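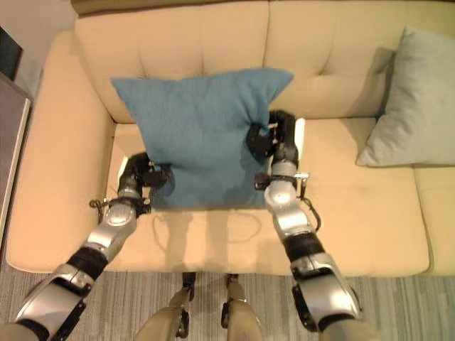 **1/** Every year a new group of vendors gets on a stage and tells us that automation gear from different makers is finally going to talk to each other. I have been wiring buildings and small plants long enough to have sat through this with four different logos on the slide. So here are some notes on the latest one, the Urura profile, before it ends up in anybody's purchase order.

**2/** What Urura says it does: one common way for sensors, drives and controllers to describe themselves on the network. You plug in a flow meter, it announces "I'm a flow meter, my units are liters per minute," and the controller picks it up without anybody typing in a register map. Great. I would love that. I have typed in a lot of register maps.

**3/** What the document says it does: 428 pages, and the word "optional" appears 177 times. Yes, I searched. That includes a few in the appendix, so knock those off if you feel generous.

**4/** Optional is where these things go to die. If the units field is optional, then one maker fills it in and the next one leaves it blank, and both get to print the logo on the box. Your controller still has to handle the blank one. Guess who writes that code.

**5/** Parveen Rana, who chairs the device description group, was asked about this at the June webinar. Her answer was that a tighter mandatory set would have kept smaller makers out. I believe her. I also think a standard that lets everyone in by asking for almost nothing is a mailing list with a badge.

**6/** To be fair to her, she stayed on for the whole question period and didn't dodge. The vendors on the panel did. Vestergaard was asked twice when its existing controllers would get the update and talked both times about its "journey."

**7/** Let's talk about that update. Vestergaard's release notes say new controllers only. If you bought one last year, you get a gateway. The gateway is a separate box, with its own power supply, its own firmware and its own license.

**8/** I have a problem with calling that interoperability. If I need a third box to stand between two boxes and translate, I could do that in 2005. It was ugly then too, but at least we called it a protocol converter and didn't hold a press event.

**9/** Now the demo, because everyone keeps sending me the video. 50 devices on one network, all found and named in a few seconds, big applause. Look at the device list while they scroll it. I could pick out 2 makers, Vestergaard and Brastuvow, and Brastuvow has shipped relabeled Vestergaard I/O modules for years.

**10/** So a company's hardware can talk to its own hardware with a different sticker on it. I'm willing to accept that as proven.

**11/** Somebody replied that it was "only a first demo." Fine, but it's being quoted in sales decks as a multi-vendor result. You don't get to have it both ways – either it's an early lab exercise or it's evidence I should spend money on.

**12/** Things I'd want in writing before specifying any of this on a job:

- The list of optional features each device supports, by model and firmware version. A logo doesn't tell me that.

- Who ran the conformance test. At the moment makers can test themselves and mail in the results.

- What happens when a device drops off and comes back. Does it keep its name? Does the controller ask first, or does it just trust whatever shows up at that address? I read the section on this three times and still couldn't tell you.

- What a replacement looks like at 3 a.m. with a tech who has a spare from another maker in his hand. That's the entire selling point, so show me that. 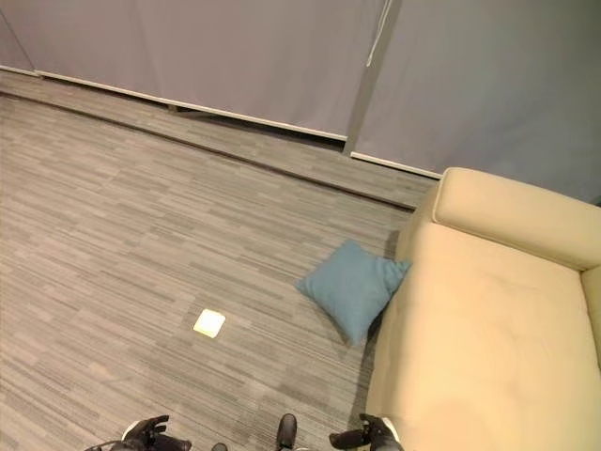
- Security keys. Who issues them, who renews them, and does the line stop if a certificate runs out over a holiday? The spec says this is "deployment specific," meaning it's my problem.

- The exit. If I drop Urura in five years, can I still read my devices the old way, or has that port been switched off to tidy things up?

**13/** Pesura, for what it's worth, is the one maker that sent me a real feature table when I asked. Half of it said "planned." I still came away liking them more than the others, since a table with gaps in it is something I can work with.

**14/** A few of you asked if this replaces the timing work going on down at the Ethernet level. No. Different layer, different people. One is about when the packet gets there and the other is about what it means once it does. You can have perfect timing on a number nobody labeled.

**15/** And please stop telling me the market will sort out the optional parts. The market sorted out the last one by having every big maker pick a different subset and sell a tool to go with it. I have those tools. They're on three laptops, one of which can't be updated or it breaks the license dongle.

**16/** Would I use Urura at all? On a small job with one maker, sure – it saves some typing and doesn't cost extra. On anything mixed I'm still writing the register map into the contract and making the supplier sign off on it.

**17/** Revision 2 is supposed to move units, scaling and fault codes into the mandatory set. The comment period is open to non-members this time. I sent mine in, mostly on the device replacement section. If you've got field experience with mixed-maker networks, send yours too, and quote section numbers, as general complaints get filed under "noted."

**18/** Replies are open. If you sell one of these products, say so in your first line.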